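Brutby workshop asks whether a machine can tidy the bathroom shelf

Anyone who has ever hoped that a machine might one day take over the small, dull jobs of the house will have found plenty to talk about at the Stirex workshop in Brutby, which opened its doors to neighbours on Thu 31 July and had the kettle on for most of the afternoon. The chore chosen for the day was a humble one, putting odds and ends away in a tub, and it drew a good deal more interest than you might expect from something most of us do half asleep before bed.

Bukola Sani, who looks after the project, was cheerful about how far there is still to go. Her team has logged 2563 tries at tidying jobs of one sort or another since last October, and she says the arms are now quite dependable with things that stand up straight and keep their shape. Small bottles that lean on one another, and anything thin or light, are still a bit of a trial.

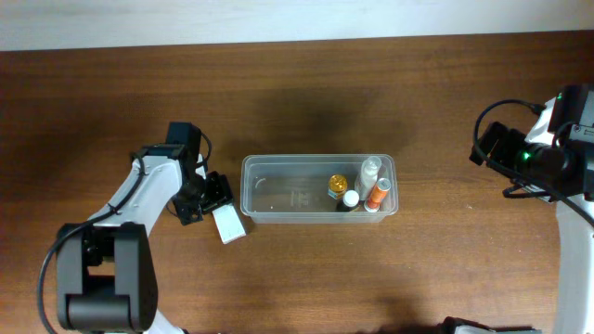

"My mother can clear a shelf while she's on the phone to my aunt," she said, laughing, "and she doesn't stop to think about which way up the bottle is. We have to think about it every single time." On a good day, she added, the pair of arms will get through 171 tries before everyone goes home, though plenty of those end with somebody leaning over to set things straight again.

So would she have one at home yet? Not for the washing-up, and certainly not for the ironing, but she can imagine shops using something of the kind for sorting small returns before households do. Dastaler, the chain with a branch on the high street, has agreed to let the team try out its ideas in a stockroom in October, and there will be another open afternoon at Brutby once that is over, with cake again if the neighbours insist.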